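Military History II
Unit 7: Strength Returns and Casualty Figures
Instructor: Ross Semple
Revised 6/10/19

7.1 Terms

Ration strength is the number of people a unit feeds. It includes cooks, drivers, clerks and, in many armies, attached men from other units. Combat strength counts only those who fight in the line. The two are often confused in secondary works, and the error always makes the unit look stronger than it was.

Establishment strength is the paper figure. Do not use it as evidence of how many men were present.
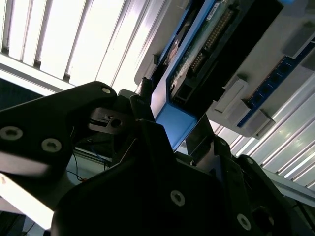

Gripper under a louvered ceiling light, with a circuit board in a blue frame at right.

7.2 The Arov bridgehead

The Estska Brigade reported a ration strength of 3,430 on the eve of the January crossing at Arov. Older accounts give this as the attacking force. Kubo (Reader, ch. 4) goes back to the battalion returns and shows that the assault was made by two weak battalions, one of 440 men and one of 400. The rest of the brigade was on the near bank or farther back, with the guns and the supply column.

Losses are harder. The brigade diary lists almost 600 casualties for the whole operation. It does not separate killed, wounded and missing, and it covers the near bank as well as the far one. Dividing the diary figure by the assault strength therefore gives a loss rate that has no meaning. Several textbooks print one anyway.

7.3 Double counting

A man reported missing in one return may appear as wounded in the next, once the aid station sends in its list. If the first entry is not struck out, he is counted twice.

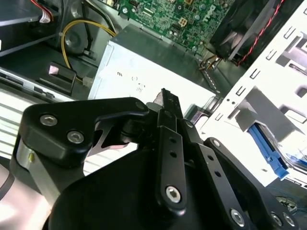 Check the reporting period before adding any two returns together. Some units closed the day at midnight and others at six in the morning, so a night action can fall under two dates. Burial records are slower but more reliable for the dead. They say nothing useful on the wounded.

7.4 Reading

Shota Kubo, "Returns and Reality at Arov," in the Course Reader, ch. 4.
Katayama Papers, box list, Ilstead reading room. Skim only.

For the next class, bring a one-page table of the brigade's returns. State the source and closing hour for each line. Leave gaps blank; do not estimate.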